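Thread on white worktops, mostly for my own reference. The bench in the back room has had a white top for two years and I keep getting asked whether I'd fit one again.

1/ The top is a Tundwood panel, matt white, cut down to 90 cm deep. Previous bench was oiled beech. It hid everything, including M2 screws.

2/ White shows small dark parts well. Most of what I put on it is black: set-top boxes, clock radios, power supplies. Edges are easy to see and so is any foot or label that has come off underneath.

3/ It also shows every mark. Rubber feet leave grey. So does aluminium. So does the underside of anything that has lived on a shelf for ten years.

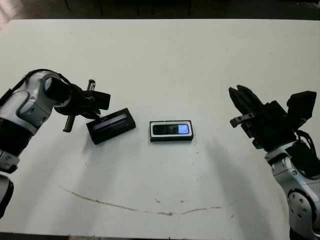
Two black boxes on the white top. Grey smudges and light scuffing as per post 3.

4/ Cleaning, in the order I try things. Damp microfibre first. Then washing-up liquid, weak. Then isopropyl on a cloth, not poured. Melamine sponge last, and only on one spot, as it takes the matt off and leaves a shiny patch you'll see at a low angle for ever.

5/ Scuffs are a different matter from smudges. A smudge sits on the surface and comes off. A scuff is the surface. I've stopped trying with those.

6/ Glossy display windows go face up, always. A grain of solder under a tinted window will scratch it in one slide. Lift, don't push. I've replaced one window at my own cost and it took 4 weeks to arrive from Skisteo.

7/ Grímur Hafþórsson asked about mats. I had a Moura mat, grey silicone. Good for heat, but it lifts at the corners and boxes rock on it. I use it for soldering and roll it up afterwards.

8/ Lighting: matt white under a bare lamp still glares. Moved the lamp to the side and dropped it to about half brightness. Labels are easier to read that way too.

9/ Would I fit white again? Yes, but I'd buy the offcut as well. The Skaden shop had one and I left it there. The panel code is 1052 if anybody wants to match it.

10/ Edge banding is a separate thread. It's coming away at the front left and I haven't decided on the glue.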